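Subject: Re: [tulstead-knit] Felting a jumper on purpose, and shrinkage in general
Date: 30 September 2026
To: tulstead-knit list

Replying to the list and not only to the sender, as two other members have asked me the same thing since July.

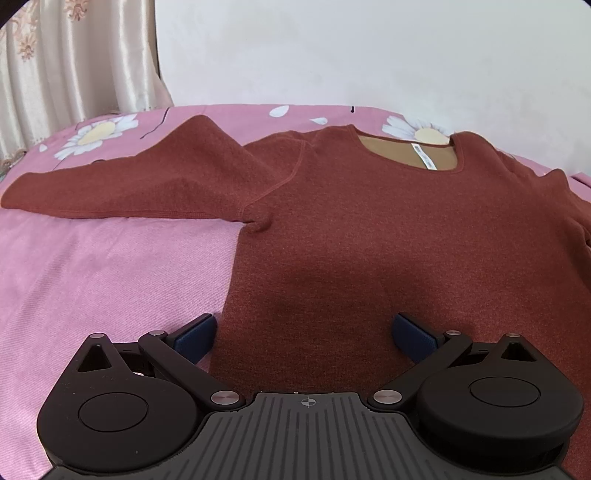

Why does a wool jumper shrink in one wash and come through the next one unharmed?

It depends on movement and sudden changes of temperature far more than on water as such. Wool fibres have small scales along them. Rub them together in warm soapy water and the scales lock, the fibres creep towards each other and the fabric gets shorter and thicker. A jumper left to soak quietly in the same water may hardly change. This is why a garment can go through a wool cycle for years and then be ruined by one trip through an ordinary cycle with a pair of jeans.

The earlier message, for those who missed it:

> Hello all,
>
> I have two cones of Verhoeven lambswool, bought at the Nutley
> sale, and I want to knit a plain jumper by machine and full it
> slightly so that it is denser and stops the wind. I do not want
> proper felt. I have done one swatch. It went in at 60 stitches
> and 80 rows and came out looking like a beer mat.
>
> My questions are:
>
> How big should a test swatch be?
>
> Do I need to wash out the spinning oil first, or does the
> fulling wash deal with that?
>
> Is it the same shrinkage both ways? I had assumed it was and
> I now doubt it.
>
> Can I rescue the swatch? I don't need it, but I would like to
> know for the future.
>
> I have a Zasby front loader, no wool cycle, lowest setting is
> 30 degrees.
>
> Thanks in advance.

Taking these in order.

> How big should a test swatch be?

Bigger than you want it to be. A small square moves about freely in the drum and gets much more of a beating for its size than a whole jumper would. I knit mine the full width I can spare and at least as long as a sleeve. If you have the yarn, knit an actual sleeve and use that. It is not wasted if it works.

Mark a square inside it with cotton thread before washing, well away from the edges, and measure between the marks. The edges flare and pull in and will tell you nothing. Use cotton because a wool marker will felt in and you won't find it again. Write down the measurement before it goes in. I have forgotten to do this more than once.

> Do I need to wash out the spinning oil first

Oiled yarn on the cone is thin and a bit stringy and it blooms once the oil is out. I do a separate hand wash first, water as hot as my hands will stand, a good squirt of washing-up liquid, no rubbing. Soak for half an hour, lift it out, let the new water get to the same temperature before the knitting goes back in. The first water usually goes cloudy. If the second is cloudy as well, do a third.

You can do scouring and fulling in one go, and mills do, but at home I find it hard to judge. The oil takes up the soap and then nothing happens for ten minutes and then everything happens. With the oil out beforehand the fulling is slower to start and easier to stop.

> Is it the same shrinkage both ways?

In my samples stocking stitch has always shrunk more in length than in width. How much more depends on the tension. A loose fabric goes further and faster. Keep a separate figure for stitches and rows and do not average them.

My last finished jumper was in a yarn close to yours. The pieces weighed 473 grams off the machine and 394 after scouring, so a good deal of what I paid for was oil. Worth remembering when you work out how many cones to buy. Weigh everything fully dry or the figures mean nothing. The cone label gave the yardage as 3,080 and I had enough left over for a hat.

On stopping in time: with a front loader you cannot just lift the lid and look, so I would not use it for this. Do it in the bath or a deep sink. Knead it for 6 minutes, rinse a corner, squeeze it and look at the stitches. You should still be able to see them, only softer at the edges. Then go on in short bursts. It always looks less felted when wet than it does when dry, so stop before you think you should.

Seams can be done before or after. I sew up first, by hand, with the same yarn (also scoured), and full the whole garment. The seams then shrink with the rest. If you full the pieces separately you can trim and match them, but two sleeves never come out quite alike and you will spend an evening stretching one of them.

Neckbands need watching. A band that goes easily over your head before fulling may not do so afterwards. I cast off over two needle sizes larger, or leave the band until last and knit it on in yarn that has already been washed.

> Can I rescue the swatch?

No, if it is a beer mat. Slightly overdone fabric can be eased out a bit. Soak it in lukewarm water with hair conditioner, press out the water in a towel, then pin it out to size and leave it until it is dry all the way through. You might get a centimetre or two back across a chest. It relaxes the fibres but does not unlock them, so it tends to creep in again at the next wash.

For drying, lay the jumper flat with the sleeves straight out from the body and the underarms pulled smooth. Folds left in at the underarm will dry in and are tedious to steam out. Turn it over once the top side feels dry. Keep it away from the radiator.

One last point on the yarn. Check that your cones are not superwash. The Nutley sale has both kinds and the labels are not always on the right cone. Superwash will not full however long you work at it. As your swatch did, you are probably all right, but test the second cone too before you knit a front from one and a back from the other.

I can bring my sample cards to the Tulstead meeting if anyone wants to handle them. They have the before and after measurements written on the back.

--
tulstead-knit mailing list
To leave the list, send a blank message with "unsubscribe" in the subject line.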